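Accueil Expositions Entretiens Ateliers Agenda
Rechercher sur le site OK

Seren Harries : « Le fil garde la main plus longtemps que la terre »

1/25/19 - 4 commentaires - 12 partages

Elle arrive en retard, s'excuse, repart chercher un café. Seren Harries tisse depuis l'enfance, expose depuis peu. Sa pièce « Renis », une tenture de 217 bandes de lin teint, ouvre en mars à la galerie Fenus. On a parlé vite, elle avait encore l'accrochage à régler.

Pourquoi ce titre ? « C'est le nom d'une maison. Celle de ma grand-mère, à Dratcombe. Vendue, repeinte, je n'y suis jamais retournée. » Chaque bande reprend la hauteur d'une marche, d'un appui de fenêtre, d'un chambranle. Les mesures viennent d'un carnet retrouvé, tenu au crayon. « Il y a des erreurs dedans. J'ai tissé les erreurs aussi. »

Le lin, donc. Pas la laine, qu'elle travaillait avant. « La laine pardonne. Le lin, quand on tire trop, ça se voit pendant des années. » Teinture au brou de noix et à la garance, deux bains, parfois trois. Les couleurs bougent d'une bande à l'autre, elle n'a pas cherché à corriger. Au début elle voulait tout en écru. Un mois de travail, puis tout défait - elle en parle sans regret apparent.

Elle tisse le matin seulement. Radio coupée. L'après midi pour les ourlets, les mails, les dossiers de bourse. « Les dossiers, c'est la moitié du métier, personne ne m'avait prévenue à l'école. »
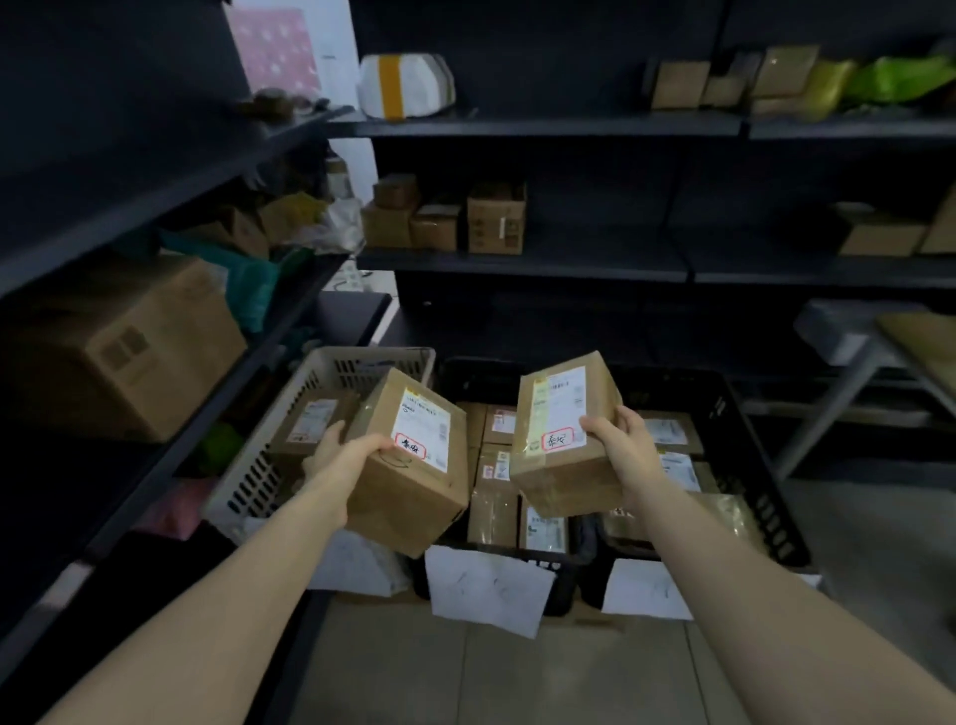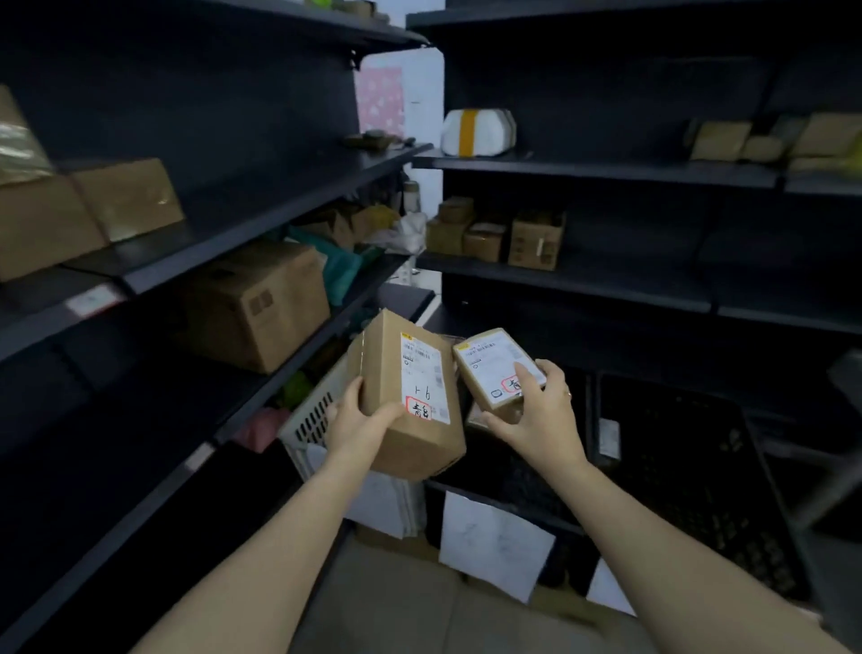
Mererid Humphreys ne partage pas tout à fait son avis sur l'accrochage : pour elle, les bandes devraient toucher le sol, quitte à ce que les visiteurs marchent un peu dessus. « Une maison, ça s'use par le bas », dit-elle. Elles en ont discuté une soirée entière, sans se mettre d'acord.

Seren Harries, elle, veut un vide sous le tissu. Une main, pas plus. « Si ça touche, ça devient un rideau. Moi je veux qu'on voie le mur continuer dessous. » La décision sera prise sur place, avec l'échelle et le niveau.

Et l'air ? La salle Vaughan, au fond de la galerie, a une porte qui donne sur la cour. Quand on l'ouvre tout bouge. Elle a d'abord demandé qu'on la condamne puis a changé d'avis. « Ça fait un bruit très léger, comme quelqu'un qui plie du linge dans la pièce à côté. »

Des influences, elle en cite peu. Les sacs de farine reprisés, les voiles de bateau. Les nappes d'autel, un peu. Elle se méfie du mot « mémoire », trop vu dans les textes de salle. Le sien tiendra en quatre lignes, elle l'a écrit elle-même.

La suite ? Une pièce plus petite, pliable, « qui rentre dans une valise ». Elle a déjà teint le fil. Le sujet, elle ne le dit pas. Le téléphone sonne, c'est pour les crochets - il en manque.

« Renis », galerie Fenus, salle Vaughan, à partir de mars. Entrée libre.

Partager Imprimer Lire les 4 commentaires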